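Pekari is finally up. I watched the launch stream on Wednesday with the sound off, half of it while making dinner, and went back to the replay later to catch the deployment.

For anyone who hasn't followed my earlier posts, Pekari is a pair of cubesats that will listen for ship transponders and pass the data down through a ground station at Kakavier. Bisik built the radios and Fang did the bus. The orbit is nearly polar, with an inclination of 97 degrees, so most stations get a few passes a day and the far northern ones get many more.

My own setup is modest. I have a small antenna on the garage roof, a cheap receiver and a laptop that should have been replaced two years ago. The beacon is low power, and the team says it can be picked up at a range of up to 3000 km in good conditions. I doubt I'll manage that. The trees on the west side eat everything below ten degrees.
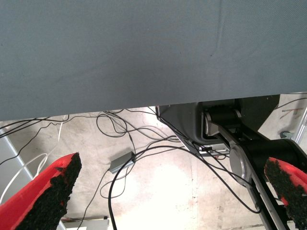 The first pass I tried was a bust. I had typed the frequency in wrong and spent eight minutes recording noise. On the second I got a faint trace on the waterfall – clearly drifting the way a satellite should, but too weak to decode. The orbital elements are still rough this early and both craft are close together, so I can't say which one I heard.

I've ordered a filter and a better preamp. The preamp should help most, as there are 50 feet of old coax between the antenna and the desk and I'm losing a lot of signal in it. I may also move the mast to the east corner, if the ground dries out enough to set a ladder there.

Fang has posted the telemetry format, and I'll start on a decoder this weekend. The next decent pass here is at 6:40 in the morning.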